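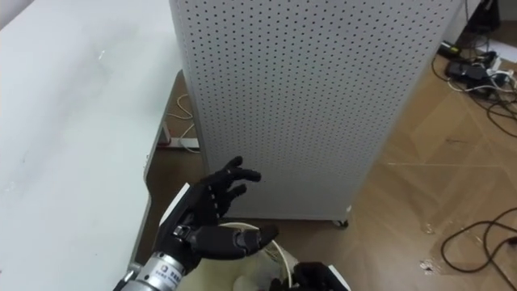 Leave the skins on, was one reader's answer when we asked last month how to keep a winter soup from tasting flat, and plenty of cooks in Zivdale seem to agree. Onion skins, squash skins, even the papery bits of garlic went into the pots this fall, and the results have been wonderful.

The town's soup swap is back for the cold months, and what a start it has had! The first round closed on 15 Nov 2020 with 208 jars traded, nearly double the number from the opening round last year. Everything was done by porch pickup, with each household leaving its jars in a cooler by the front door and a list of ingredients taped to the lid.

The idea is as simple as it sounds. You make one big batch of soup, pour it into quart jars, and sign up on the Culinness page with the kind you made and how many jars you can spare. By the next evening you get a list of addresses, and you drive or walk your route and come home with a week of dinners you didn't have to cook. Forty households took part this time, and 13 of them had never swapped before.

Lentil was the most common soup by a long way (it always is), but the range was terrific. There was a smoky corn chowder, a beet soup so dark it looked like ink, a chicken and rice with a whole lemon squeezed into it, and a peanut and sweet potato stew that had people writing in for the recipe before they had finished the jar. One kitchen on Lucero Street turned out a cabbage and dill soup that your reporter ate standing up at the counter, straight from the pan, with the heel of a rye loaf. Second helpings happened.
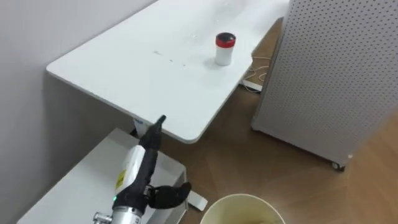
The spicy soups went fastest, and the organizers are asking for more of them in the next round. They would also love to see a few without dairy, as the cream soups don't freeze well and several swappers like to put half their haul away for later. If you do freeze, leave an inch of space at the top of the jar and let the soup cool all the way down first. Straight-sided jars crack less often than the ones with shoulders.

Jars themselves have been hard to find in the stores since September, with so many people canning at home this year. Wesero Hardware has set aside 20 cases for swappers at the regular price, one case to a household, and clean used jars are welcome too as long as the rims have no chips. Lids should be new. If you still have jars from the first round, please rinse them and put them out in your cooler with your next batch so they get back to their cooks.

Sign-up for the second round is open now on the Culinness page and closes when the route list is full. Bread bakers can join this time as well, trading one loaf for one jar, and there is already a seeded sourdough and a pan of jalapeño cornbread on the list. Please mark nuts, shellfish and wheat clearly on the label, and write the date the soup was made. Pickup hours are the same as before, from late afternoon until dark.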